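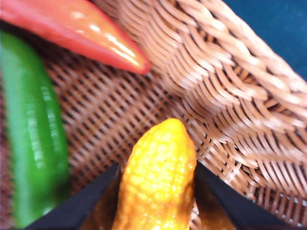 Wicker at close quarters. The floor of the basket is one sort of weave, the side quite another.

The bread swap is one winter old

Last February we put a folding table in the porch at Lendgate Hall and invited people to bring a loaf and take a loaf. The thinking was that half the village had taken up baking and the other half was being made to eat the results, and that a change of victim might do everyone good. A year on the table is still there and the porch smells a great deal better than it did when it was only used for umbrellas.

The rules have grown, as rules will. At the start there was one, which said bring a loaf, take a loaf. Within a month we had to settle whether a scone was a loaf (no), whether four scones were a loaf (also no, after a long evening), and whether banana bread counted. Banana bread counts. Anyone who wishes to reopen the matter may do so in writing, and their letter will be put in the drawer with the others.

Sourdough remains the most commonly offered and the most commonly left behind. There is no shame in this. Some of you are making very handsome sourdough with a crust like a roof tile, and those of us with older teeth are walking past it to get to the white tin loaf. If you bake the white tin loaf, you should know that there was a queue for it in the autumn and that words were said.

We should also mention the labels. Please write one. It should give the flour, any nuts or seeds, and whether there is milk or egg in it. "Mystery" is not a label. Neither is "Have a guess", which appeared twice in one morning in different handwriting. The person who wrote "Contains regret" did at least go on to list the walnuts, and so has been forgiven.

On the subject of money, the swap has none and wants none, but the oven fund does. The hall oven was put in by the Godden Trust when the kitchen was last done up, and it has two settings, which are off and cremate. A replacement of the right size, fitted, with the old one taken away, comes to £3,000. We have raised a fair part of that through the soup lunches and the coffee tin by the door. The tin also contains a button, a foreign coin and a dry cleaning ticket from Ismail's on the High Street. If the ticket is yours, your trousers are ready.

Once the oven is in we hope to run a baking morning for beginners. It would be 25 people at most, on account of the sinks, and would cover a plain loaf, a plait and what to do when neither of them rises. Aprons will be lent out and we would like them back this time.

Several people have asked about starters. A jar of live starter is kept in the hall fridge, top shelf, and you are welcome to take a spoonful as long as you feed what is left. It wants 100 grams of flour and the same of water. It does not want oat milk, and it did not enjoy the beer. There is a sheet on the fridge door to tick when you have fed it. Please tick the sheet after you have done it and not as a statement of what you mean to do.

There has been talk of booking slots through the Zenditz page, where the badminton people now arrange their courts. We tried it for a fortnight in the summer. It sent everybody a reminder at 3 in the morning and listed the bread swap under Combat Sports, so we have gone back to the noticeboard and a pencil on a string. The pencil is new. The string is the same string.

The swap runs through the spring from ten until the bread has gone, usually a little before noon. Bring your loaf wrapped in a clean cloth or paper, and have a bag with you to carry the other one home. Spare tea towels are needed, also a bread knife to replace the one that went to the harvest supper and has not been heard of since.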